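Home | Kitchen | Workshop | Small Tables

Tidying a round table, tips from the Skunell arm tests. Glare first. Shiny stone fools the depth reading, so dim the lamp.

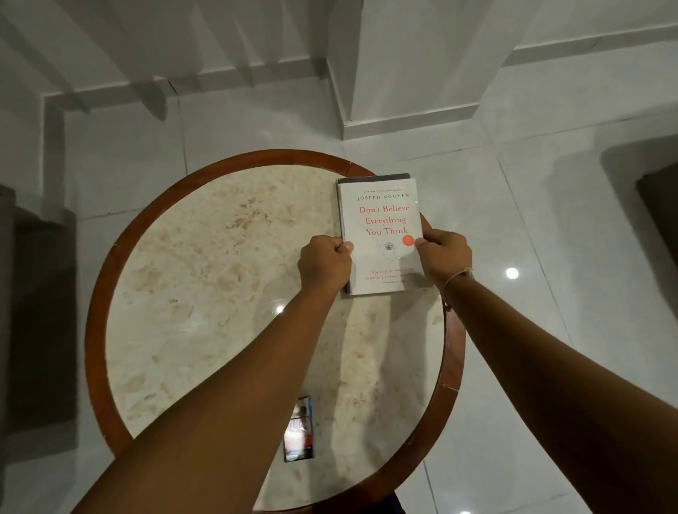 Both hands on the paperback.

Stack books flat, big one under. Arm trained on two-hand demos dropped 6, one-hand demos 32. Same table, same books.

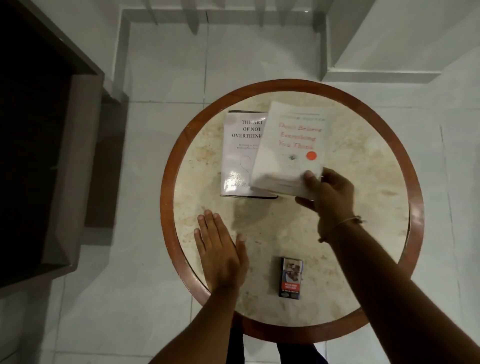
Bart Van Hecke writes that his arm still shoves the bottom book off, felt pads helped a bit.

Small boxes go last, well clear of teh stack.

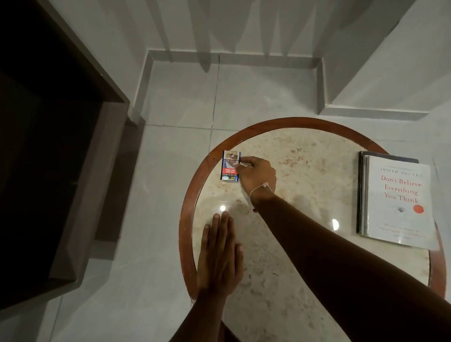

Page last changed: 12/12/2023

Square up from both sides, slow. Slow demos copied best

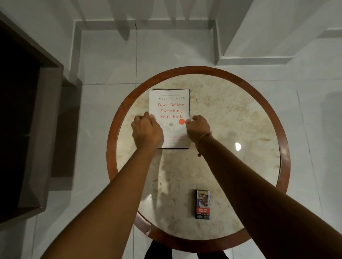 and fast ones needed some 9 extra tries. Wipe the stone after.

We use cookies. OK
© Stonside | Contact | Back to top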